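Wrist camera or fixed camera for cup and bowl work?
Posted in: Grippers, Arms and Vision

kilcombe_kev
Monday, July 23, 2018
Trying to settle on a camera setup for tabletop pick and place. Cups, bowls, drink cans, all on trays with a raised rim. Budget is 2,000 for cameras and mounts. If you could only have one view, which would you keep?

v_prendergast
Wrist, every time. You see both fingers and what's between them. A fixed camera loses the object as soon as the arm gets in front of it.

naseri84
Disagree. The wrist view swings all over the place and half of it ends up being background. I'd keep the fixed one and spend what's left on better fingertips.

FredyR
We run both at Solthorpe. Same table, same session:
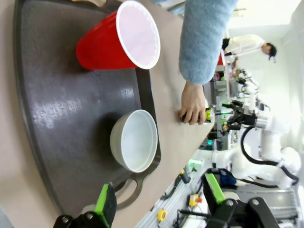
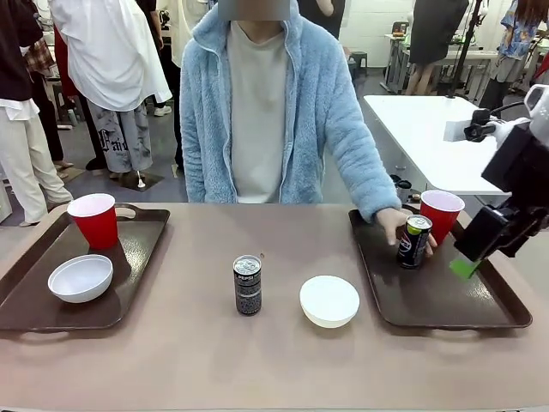
Wrist camera first, fixed camera second. Red cup and white bowl in both, green pads on the fingers.

Look at the tilt on the first one. The fixed view gives you both trays and the middle of the table in one go, so for layout it wins. For lining up on a rim I'd still want the wrist.

naseri84
Glare on the tray is in both of them, so changing cameras won't fix that. Matte trays might.

v_prendergast
Fair point on the glare. I still say the wrist view is more use once you're close. Does the pad colour bother your segmentation, Fredy?

FredyR
No, the lime green is easy to mask out. Dark cans on dark trays are harder — I'd sort out the tray colour first.

kilcombe_kev
Thanks all. Leaning towards both, with a cheaper fixed camera. Inwood quoted me 523 for the wrist mount and cable, so that leaves a bit to play with.

naseri84
Check whether that's with tax.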